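Vimgate Broadside No. 28
Poster poem, letterpress, signed

Hatau Press
Home > Broadsides > Vimgate series

$28 unframed. Shipping extra, see bottom.

In stock. Edition of 350, numbered in pencil on the back, lower right. Not on the front, please stop asking, the front is full.

What it is: one long poem, "Drollden Ferry Timetable," set as a single sheet. Text lifted from an old ferry schedule, cut up against lines from a letter home. Left column is departures. Right column is the letter. They drift into each other by the bottom third and by the last six lines you can't tell which is which. Read across or down, both work. Down is sadder.

Type: Pillai Old Face for the timetable, the italic for the letter. Handset, all of it. We ran out of lowercase k twice. There is one wrong-font k in line nine and its staying.

Ink: black, plus a rust red for the tide times. Red was a second pass so registration moves a hair from sheet to sheet.

Paper: heavy cotton, off-white, deckle on two sides. Ships rolled. Flatten under books for a couple of days before framing, face down on clean tissue. 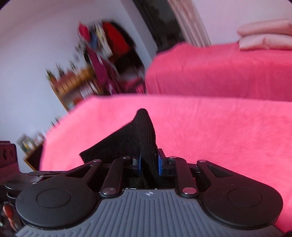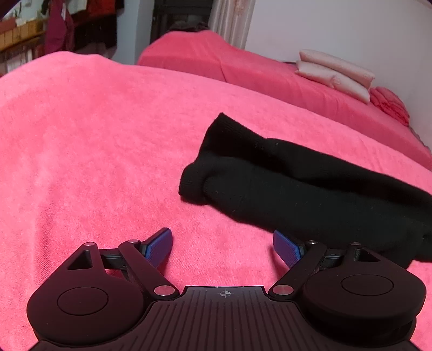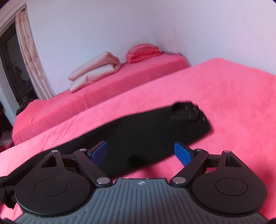
Bought mine at the launch reading and it's been over my desk since, but I still can't decide if the "no sailing" lines are from the schedule or the letter. A friend swears schedule. Either way the gap after the fourth one is the best thing on the sheet. My only gripe is the red, which is a little faint on my copy and I'd have liked it to shout. (Marguerite)

On the red: yes, early numbers are paler. We mixed it stronger from 120 or so up. If you want a dark one say so in the order notes and we'll pull a higher number. If you want a pale one say that too, a few people do.

And on the "no sailing" lines, the poet won't tell us either.

Also available

Drollden Ferry Timetable, pamphlet. Same poem broken over 16 pages, sewn, gray wrapper. $9. Different line breaks so really a different poem. The letter gets its own pages here.

Vimgate set, sheets 25 to 28, in a plain folder. $95. Very few left, 26 is nearly gone and we wont reprint, the type is back in the case.

Proof sheets. Ask. Smudged, cheap, nice for the kitchen.

Shipping: orders packed Tuesdays and Fridays. Tubes go flat rate in the US, $8 for up to four sheets. Overseas, email first for a quote. Damaged in the mail, send us a photo of the tube and the sheet and we replace while stock lasts.

Shops: usual trade discount, minimum five sheets, can be mixed titles.

Order code HP-1389
Page updated Sat 4 January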